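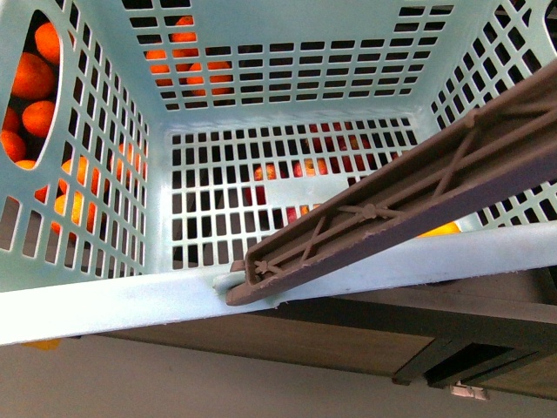

Laundry Baskets for Fruit: A Gallery for the Unconvinced

July 8, 2024

12 shares | 8 comments

Every summer the same tip comes back. Forget crates, forget bowls, get a plastic laundry basket and keep your fruit in that. It's cheap, it has handles and it's full of holes, so the fruit is supposed to stay fresh "up to 40% longer." Longer than what? I have read that sentence on more websites than I care to remember and not one of them says. I have bought fruit by the case from Yáñez for years, I own more plastic baskets than I can defend, and I remain hard to persuade.

The mint-blue one, no fruit in it

Light plastic, holes in the walls, holes in the bottom. You can look straight through to the oranges outside and the apples underneath, and that's the best argument I know for this kind of basket. A bad orange at the bottom of a solid tub is a secret until it smells.

The handle

Big and oval, with oranges showing right through it. Fine for towels. I would think twice before filling a basket past the bottom of a cutout that size, as anything round will find its way out the minute you tip the thing toward your hip. The tip pages never mention this. They show you a full basket on a porch and leave before somebody has to carry it.

The holes

Small rectangles in tidy rows on the floor and in the grid, slanted slots along the handle side. People talk about airflow as though any hole will do. Some air gets through, sure. But set a basket flat on the floor and the holes in the bottom are pressed against the floor, and then what are they for? If you want air under there you have to raise it on something, and I have used two lengths of scrap wood for that. It took no time at all and I have never seen it recommended.

The edges of the holes matter more to me. Run a finger around them before you buy. Orange skin puts up with a lot, but an apple sitting on a sharp bit of molding gets a dent, and the dent is where the brown starts.

The rim

Thick, pale and slightly worn. I have no quarrel with a worn rim. What I look for is cracks, above all near the handles, and I look again every April before the strawberries come in. The sellers at the Orkow flea market will tell you a basket like this "holds 48 pounds, easy." Holds it sitting still, maybe. Lift it by one side and see how easy you feel.

Oranges here, apples there

I keep them apart. Apples give off a gas that hurries other produce along, and that much I believe. Whether it makes any real difference to a few oranges over a weekend, I doubt. I separate them mostly so that I can find the apples. The Flasik storage booklet spends four pages on the subject and ends by selling you a set of dividers, so draw your own conclusions.

So do I use one?

For moving fruit from the car to the kitchen, yes, half full, both handles. For keeping it, no. I go back to shallow trays, one layer, somewhere cool. The Prurov catalog has a "harvest basket" that looks to me like a laundry basket with a different sticker and a higher price. If anyone has bought both and can tell me what the extra money gets you, please write in. I asked the company in April and got a coupon.

And if you're using one that has held laundry, wash it properly first. Fabric softener gets into everything, and I have eaten a plum that proved it.

Share this gallery | 12 shares

8 comments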